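Velport collects household examples with hand-held grippers

Jun 23, 2019

Velport, a small automation company, has begun gathering examples of everyday tidying in lived-in homes, with people doing the work by hand using the same kind of gripper its machines will carry. The company said the recordings will be used to train a learning system to pick up and put down common objects.

The first round covers 94 homes and will run for 10 weeks. Each household is visited by a team of 3, and a visit takes up most of a morning. Nothing is cleared away or arranged beforehand, and the collectors work with whatever is in the room.

"We had plenty of examples from our own tables, and the system did well on our own tables," said Wayne Pilkington, who runs the collection work. "Put it in a bedroom with clothes on the floor and it had very little to go on."

Paper cups are on the object list for every home. They bend easily, and the company wants examples with damaged cups as well as new ones. A cup with a dented rim and a crushed bottom edge, like the red and white one held in the gripper in a bedroom, counts the same as a clean one.
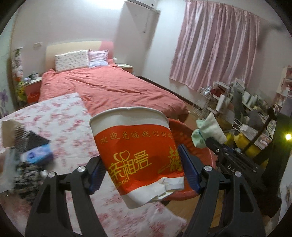 Cloth and soft items next

Cups, bottles and boxes make up the larger share of what has been recorded so far. Pilkington said the teams will move on to cloth and soft packages later in June, and that these take longer to record. A folded towel can be picked up in many ways, and collectors are asked to vary their grip from one try to the next.

Recordings are checked at the company's office in Plovavia. A try in which the object is dropped is kept and marked as a drop. One in which a person's face can be seen is deleted.

Households are paid for each visit and may ask for their recordings to be removed up to 4 weeks afterward. Velport has not said when a machine trained on the material will be tested.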